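Refurb bench: progress report to the Briseck fund, February

Hello all, and sorry this one is a bit longer than the last. We've had a busy stretch on the computer reuse project and there's plenty to tell you! The short version is that we've spent £1,136 of the £3,000 so far, the benches are in daily use and the donated machines are finally moving through faster than they come in.
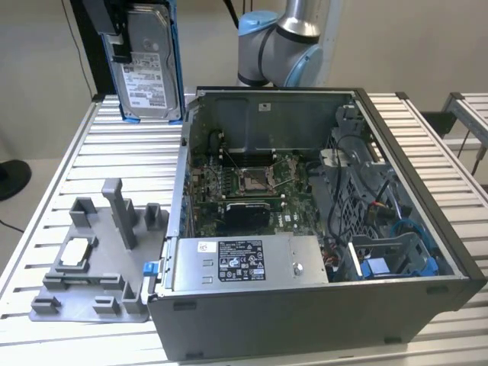
Selamex Reuse Workshop
Project lead and bench technician

Most of what reaches us is old office stock, and the Dell towers make up the bulk of it. We lay each one on its side, get the cover off and go through the same checks every time: power supply, board, memory slots, then the processor socket. I look at the socket with a torch before anything goes near it (bent contacts cost us a lot of wasted evenings in the first batch). Boards that pass go on the Fraser shelf for rebuilding, and the rest are stripped for brackets, cables and screws – we never seem to have enough of the right screws.

The tally since we started is 223 machines booked in. The paperwork was lagging badly behind the bench work, so I've moved everything over to one spreadsheet and each case gets a number in chalk pen before it's opened. It's dull, but I can now tell you where any machine is without walking round the building.
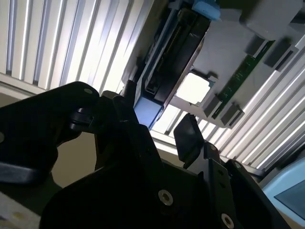
Drives are still our slowest job. Every one has to be wiped and logged before it can go back out, and we only have 9 docks, so there's usually a queue by lunchtime. Getting them out is the quick part, particularly where there are light blue plastic pieces on the drive like these, and I've started keeping spare carriers sorted by colour so that we can match them up again later. I'd like to put some of the remaining money towards more docks, if you're happy with that.

Next on the list is the batch for the Drelusine centre, who want plain, quiet desktops for their homework room. I've promised them a first delivery as soon as the memory order turns up. Could you let me know about the docks before then? I'll send the receipts over separately.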